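Skekalum open day, 5 Jun 2019

The badge printer was down, so I toured the lab as "Guest 37". The planning software, Jolatham, runs on a desktop under somebody's coat. It samples 2,000 candidate paths, throws out the ones that end in furniture, and hands the survivor to the controller at 40 Hz. I asked how it chooses. "Cost function," said Hsiu-ying Au, in the tone of a parent saying "ask your mother."

Perception is a separate program, Alipour, and the two disagree about where a mug's handle is. A log window keeps the minutes of the argument. The mug's pose gets refreshed only when the planner asks, and the planner is shy about asking. Grasping a spoon is its own module, with 202 open tickets.
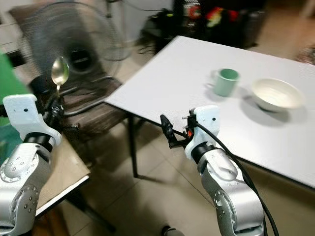
Hsiu-ying Au wrote to me afterward that the shyness is deliberate: every refresh stalls the planner, and a stalled planner holding cutlery makes visitors step back. The next release moves perception to its own thread. I asked for a date and got a link to the tickets.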